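Drornstead talk, speaker notes
4 February 2025

Slide 1. Title. Leave it up while people sit down. Say the talk is on care labels and product wording for small manufacturers, and that questions come at the end.

Slide 2. The problem. Most instructions are written by the person who designed the product. That person uses the part names from the drawing. The buyer has never seen the drawing.

Slide 3. Hirkard sample. We read 85 leaflets supplied by Hirkard, Covetti and Liapis. In 23 of them the same part had two names on one page. Read out the Covetti line: "Secure the retainer before closing the band." Retainer and band are the same piece. Pause here.

Slide 4. Naming rule. One part, one name, all the way through. Pick the word a buyer would use on the telephone. If the part is a strap, call it a strap – leave "tensioning element" to the patent.

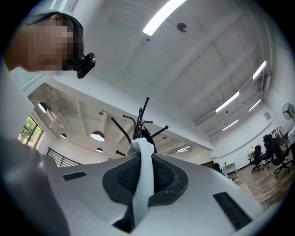
Slide 5. White fabric strap over dark mesh, light grey moulded plastic.

Slide 6. Material words. Fabric, mesh and plastic are enough for most instructions. Fibre content goes on the care label and need not be repeated in the leaflet. Mention the Liapis leaflet, where the fibre blend appears in every step.

Slide 7. Sentence length. Aim for one action per sentence. Put the condition first: "If the cover is damp, leave it open." Readers who meet the action first tend to carry it out before they reach the condition. Skip the second example if we are behind.

Slide 8. Length of the whole leaflet. Our upper limit is about 300 words for a product with no power supply. Warnings are counted separately. The Hirkard rewrite came in under this after the company history was taken out.

Slide 9. Testing. Give the draft to 8 readers outside the firm. Do not help them. Note each place where they go back and read again, then change those lines only. A second round is planned for April.

Slide 10. Translation. Fix the word list before the text is sent out – changes made afterwards have to be paid for in every language.

Slide 11. Questions. Handout is at the side door. It has the word list on the front and the test sheet on the back.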